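Prultcombe Sleep and Substances Diary Set

README, last revised Dec 11, 2019

Welcome, and thank you for taking the time to read this before opening the files. The Prultcombe set is a collection of evening and morning diary entries from adults who drink alcohol, use cannabis, use both, or use neither, and who agreed to write down what they had and how they slept. We put it together so that students and small research groups would have something to practice on that looks like real life, gaps and spelling mistakes included.

The set holds 2,154 diary entries. Each one is a single row, and each row covers one evening and the morning after it. People joined in April and wrote for as long as they cared to, so you will find long runs from some writers and only a handful of rows from others. Please don't read anything into a short run by itself. People got busy, or went on vacation, or simply had enough of us!

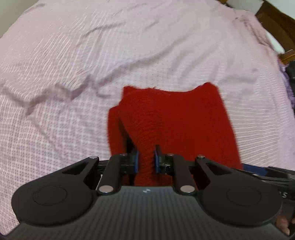
The main file is entries.csv, and most of you will never need anything else. The columns you will use most are these:

writer_id - a made-up code, the same for every row by one writer
drinks - number of alcoholic drinks that evening, as the writer counted them
cannabis - none, smoked, vaped, eaten, or other
last_use - the hour of the last drink or last use, to the nearest half hour
bed_time and wake_time - local time, 24-hour clock
rest_score - 0 to 100, where 100 is the best night the writer can imagine
notes - free text, lightly cleaned

A word on the drinks column, as it causes more trouble than all the others put together. We asked for standard drinks and we gave everyone a little chart, but a generous pour of wine at home is still one glass to the person holding it. Treat the number as what the writer believed, and be gentle with any conclusion that hangs on the difference between two drinks and three. The cannabis column has no amounts at all. We tried asking in an early version of the form, and the answers were so hard to compare that we dropped the question.

The form itself was built with Ikix, our own small survey tool, and the export was tidied with a script called Lozano. You don't need either one to use the data. If you would like to rebuild the main file from the raw export, run Lozano version 2 and leave the settings alone. Version 1 mixed up noon and midnight, and we would rather forget it.

Blank cells mean the question was skipped. A zero in the drinks column means the writer told us zero. Please keep those apart - we have seen more than one class project treat them as the same thing and come away with some very cheerful findings.

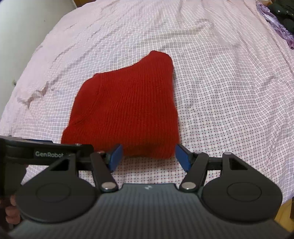 Folded red sweater on a checked sheet.

On privacy: names, street names, workplaces and the names of children were taken out of the notes column by hand. Ages are given in bands, and nobody under 21 was allowed to join. Writers with fewer than 20 entries are marked in the short_run column, so you can leave them out of anything that looks at change over time.

What the set can't do is tell you whether one substance is safer than another. These are people who chose themselves, writing about their own nights, and there is no medical information in here anywhere. It should not be used to give anyone advice about drinking, cannabis, or sleeping pills, and it should not be used to guess at the habits of any one person.

You are free to copy, share and change the files for teaching and for research that isn't sold. If you publish something, please cite it as "Prultcombe Sleep and Substances Diary Set, Durkitura." Corrections are very welcome, and so are odd rows you think we ought to look at. Send the writer_id and the row number together, please, as row numbers shift a little between releases.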